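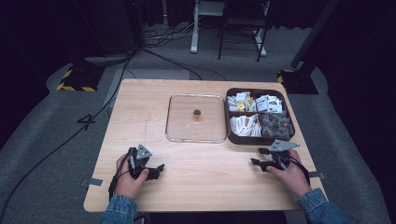

Two hand-held grippers at a table with a glass lid and a compartment tray.

Gripper budgeting is the part of equipment planning that deals with buying, running and replacing hand-held grippers and the small parts that wear out on them. It covers the purchase price, which everyone remembers, and the upkeep, which tends to be found out by invoice. The term is used mostly by small labs and training workshops, where the person who plans the budget is often the same person who sweeps the floor.

Purchase

Hand-held grippers are normally bought in pairs, one for each hand. Buyers who try to save money by ordering a single unit generally place a second order later and pay for shipping twice. The Kinsella K2 set, a common entry-level choice, was listed at $1,196 a pair on 1/6/25, cables included. The competing Furska set costs about $2,000 and comes with a padded case, to which the price difference is sometimes attributed.

Neither price includes a table, stands, floor tape or anything to pick up. Planners at the Plutaldale workshop list these under "room" and the grippers under "equipment" – a split that makes the equipment line look admirably thrifty. Practice items such as kitchen lids and sachets are usually entered as petty cash, or taken from the break room and entered nowhere.

Running costs

The finger pads are the main consumable. They are thin, they do all the touching, and they age at different speeds, so that one finger of a gripper may have a frayed pad with a peeling edge while the one opposite still has straight sides. Budgets written before delivery tend to allow for no pads at all. Budgets written a year later tend to allow for too many.

Pads for the Kinsella set are sold in packs of seven, a number that divides evenly into nothing a two-fingered gripper could want. A pack costs $19. Whether to change both pads together or only the bad one is a matter of local custom. Changing both keeps the grip even and doubles the spending; changing one leaves a drawer full of odd spares, which then has to be labeled.
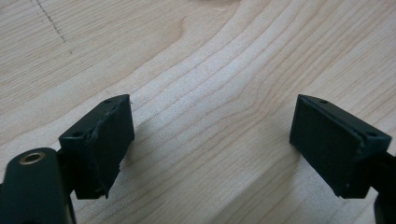 Planning methods

The Buvmont method, named after the workshop that first wrote it down, sets aside a fixed share of the purchase price each June for pads, screws and cables. It is easy to explain to an accountant and has little to do with wear. The alternative is to inspect the pads weekly and order when the stock falls to one pack – cheaper on paper, though it relies on somebody looking in the drawer.

See also: Consumables; Depreciation; Petty cash; Spare parts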